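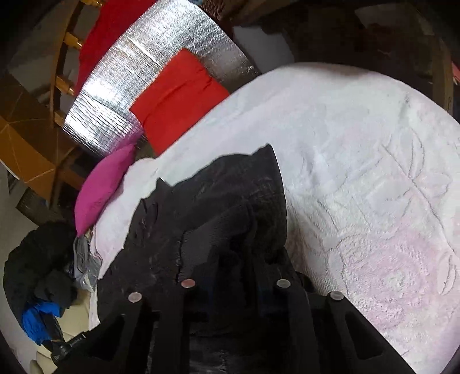 Dirk Bauerfeind
Wash it by itself, cold, inside out. Black cotton sheds for the first few washes and a plush blanket sheds right back onto it. Keep the two out of the same load for good.

zakier_m
Cold yes, inside out yes. I don't agree it has to go alone. I do all my darks together, jeans included, and the lint comes from towels and blankets.

hollmann2
It's the dryer for me. I pulled the lint screen on ours and it was packed. After I cleaned it the black stuff came out fine, same loads as before.

pennyroll
Original poster here. The specks are on the black only, or that's the only place I can see them. The blanket is the thick white kind with the raised pattern and some pink in it. It gets washed every 2 weeks. Do I use softener on it or not?

Dirk Bauerfeind
No softener. It flattens the pile. Low heat for 30 minutes, take it out, shake it outside, then put it back for 12 more.

zakier_m
Softener never hurt mine — half a cap, no more.

hollmann2
Mine went flat after one winter of softener, so I'm with Dirk on that one.

pennyroll
OK, skipping it. Will run the black on its own tonight and go over it with a lint roller after. The red cushion cover can wait.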